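Chapter 4
Keeping Track of Hands and Tools

Before you start: you need the transforms from Chapter 2 and the logging script from Chapter 3. If the script still drops messages on your machine, fix that first. Nothing in this chapter works on a log with holes in it.

So far the tool has been a point with a frame on it. One camera, one tool, tidy bench. Real recordings are messier. Several people working, several tools, markers going in and out of view, timestamps from clocks that don't agree. The software has to say where each tool was at each moment, and also admit when it doesn't know. The second part is the one students skip.

Three jobs in the pipeline. Detection: find the marker corners in each image. Pose: turn corners into a position and rotation, using the known marker size and the camera calibration. Association: decide which pose belongs to which tool. Detection is mostly a library call. Pose is a library call plus care. Association is where the bugs live, and most of this chapter is spent there.

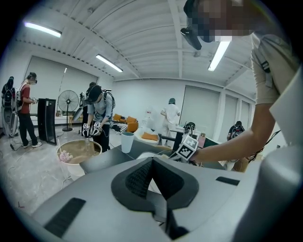

Figure 4.1. Recording with hand-held grippers. Note the marker cube at the wrist of the nearest person.

Why a cube? A flat marker turned edge-on gives you nothing. With a cube there is usually another face to fall back on. The price is bookkeeping. Every face needs its own ID and its own fixed transform to the cube center, and if two faces are swapped in the config file the pose will jump each time the hand turns. Looks like noise. Isn't noise. Lok-yiu Liu, who wrote the first Plindgate tracker, spent most of a September tuning a filter to hide precisely this.

The second trap is more than one cube in view. The naive tracker takes the first detection in the list and runs with it. Works fine in the lab with one operator, then fails the moment a second person leans in. Use the ID. Always the ID, never the list order.

The running example is the Plindgate log: 1,413 images, 11 marker IDs, every image stamped in milliseconds. Load it now and plot detections per ID against time. You will see gaps. Short ones we fill by interpolation. Any gap over 300 ms we leave open and mark as lost, for reasons worked out in Section 4.3. Don't smooth accross it. The planner in Chapter 6 would sooner have no pose than a wrong one.

Waqas Rizvi's notes on clock offset are reprinted at the end of Section 4.2. Read them twice, the sign convention is the oposite of ours.

4.1 Marker IDs and the config file

Open tools.cfg. One block per cube, six faces per block. Start with the top face.

Related items
Chapter 2: Frames and Transforms
Chapter 3: Logging Without Losing Data
Lab sheet: Calibrating the Wan camera
Utier config file reference
Errata, updated 2019-04-13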